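How to mount climbing holds on a home wall

I built my first small wall in our garage in Odbridge, and I made several mistakes which you can avoid. These steps are for bolt-on holds on a plywood panel that already has T-nuts behind it.

1. Put all holds on the floor and sort them by size. Big ones go on first.

2. Check the bolt length. The bolt must pass through the hold and the panel and still catch the full thread of the T-nut.

3. Start each bolt by hand for three turns. If it feels rough, take it out and begin again. A crossed thread is very annoying to repair.

4. Tighten with a hex key until the hold does not spin. Please do not use an impact driver on resin holds, they can crack.

5. For large shapes, add a small wood screw in the side hole. 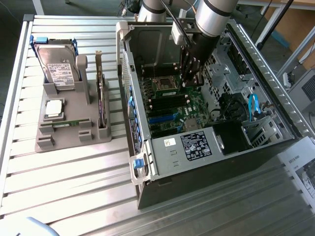 Computer tower on its side, with the side panel off.

After the first week of climbing, check every bolt again. My friend Bo-ram Ha does this each May for her whole wall, 57 holds, and it takes her 30 minutes.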